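FOR IMMEDIATE RELEASE
August 2022

Bavex puts robot purchase on hold, asks sellers for full yearly costs first

Bavex, which packs and ships household textiles for small online shops, said today that it will not sign for the automated folding line it has been considering since April. The company will spend the next 13 weeks working out what the equipment would cost to own, and has asked both bidders, Flirnby and Pevex, to put their support fees in writing.

"We were shown a very nice price for the arm," said Dilek Yazıcı, head of purchasing. "Then we asked about grippers, spare parts, software renewals and the person who gets called when it stops. Those answers came slowly, and one of them is still on its way."

Bavex had set aside money for 3 robot cells. Under the new plan it will budget for one, as a rental, with the right to send it back after 60 days. Neither bidder has agreed to that term yet.

The company's own estimate puts setup and staff training at roughly 1595 hours for a single cell. Neither sales proposal listed those hours at all. Jerome Agbayani, who runs the packing floor, said he would want to see a full shift of mixed orders before he believed any speed figure.

"A demo with one kind of towel, laid flat by the salesman, tells me how the salesman folds," Agbayani said. "My people get whatever comes down the chute."

Bavex is also looking at what goes into teaching the machines. Both bidders say their systems learn from recordings of people doing tasks by hand, and both list those recordings as a separate charge. 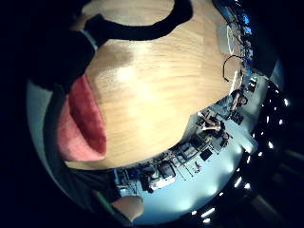 Yazıcı said the charge may be fair, but that a buyer should know who owns the recordings once they are paid for, and whether a change of product means paying again. The draft contracts are silent on the first point and vague on the second. Bavex has sent back marked copies of both.

No jobs are being cut or added as part of the review. Orders will be folded by hand through the holiday season, and the existing conveyor will get its usual service.

Press contact: Mei-kuen Shek, Bavex
Supplier questions: Kaan Bilgin, Bavex purchasing office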